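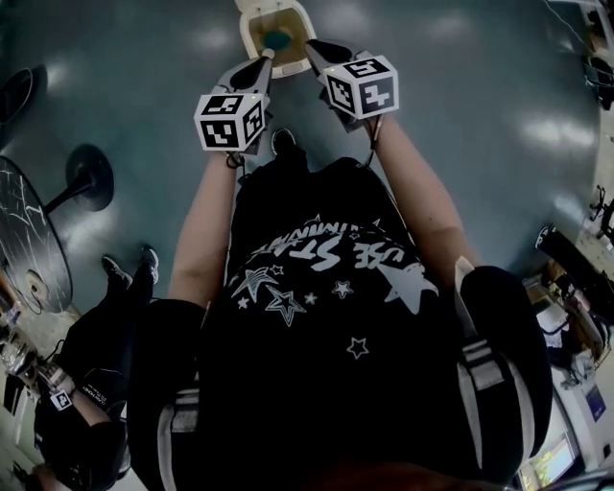 Wer im Februar eine Einladung zum kostenlosen Mittagessen bekommt, sollte fragen, was danach verkauft wird. So sieht es jedenfalls der Milchbauer aus Allberg, der im Winter an der Weiterbildung »Tierwohl im Stall« in Stisham teilgenommen hat und seinen Namen lieber nicht lesen möchte. 300 Euro Teilnahmegebühr, zwei Tage, am Ende ein Zertifikat. »Das Zertifikat hängt jetzt im Büro, die Kühe haben es noch nicht gesehen.« Zwei Greifer in den Händen, davor ein kleiner weißer Behälter mit einer runden Scheibe darin, auf glänzendem Boden: »Schön sauber. Bei mir liegt Stroh.«

Im Mittelpunkt des Kurses stand Sostilel, ein Programm, das Lahmheiten früh erkennen soll. Die Tiere tragen dafür einen Sensor am Bein, der Landwirt bekommt eine Meldung aufs Telefon. Ob das hilft? Er zuckt mit den Schultern. »Eine Meldung schneidet keine Klauen. Der Klauenpfleger kommt zu uns alle sechs Monate, und öfter hat er keine Zeit. Was mache ich mit fünf Meldungen am Sonntag?«

Auf die Zahlen der Anbieter angesprochen, wird er deutlicher. Vorgestellt wurde ein Versuchsbetrieb bei Riihimäki, neuer Stall, breite Laufgänge, Gummimatten. »Da würden meine auch besser laufen. Ich habe gefragt, was davon am Sensor liegt und was an den Matten. Die Antwort war, das sei ein Gesamtkonzept.« Nach Betrieben mit altem Spaltenboden habe er ebenfalls gefragt. Die Unterlagen sollten nachgereicht werden, er wartet noch.

Ganz umsonst war die Fahrt für ihn trotzdem nicht. Die Stunde über das Treiben von Kühen, ohne Bildschirm und ohne Prospekt, würde er jederzeit wieder besuchen. Seitdem lässt er den Stock am Melkstand stehen und gibt den Tieren mehr Zeit vor der Ecke. Und Sostilel? »Sie haben mir ein Probejahr angeboten. Ich habe gefragt, was das zweite kostet. Das wollte mir am Telefon keiner sagen.«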